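Ticket 1366 - Flusar ebook, chapter links dead
Opened by: Jade Kowalchuk

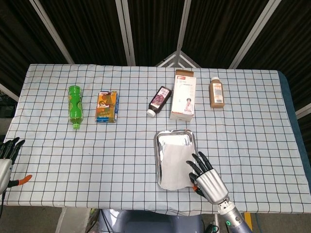
Starting-school guide, parents edition. Contents page opens ok but chapter 17 onwards jumps back to the cover. Same on phone and tablet. Print copy fine.

Tues 14.10 - Dwight Doucette: re-exported from Kurek, no change. File is 885 KB, shoud be bigger?

15.30 - Jade: found it. Two chapters both called "First Day". Renamed the second one, links work up to 100%. Index still wrong on tablet.

16.05 - Dwight: index is seperate, leave open.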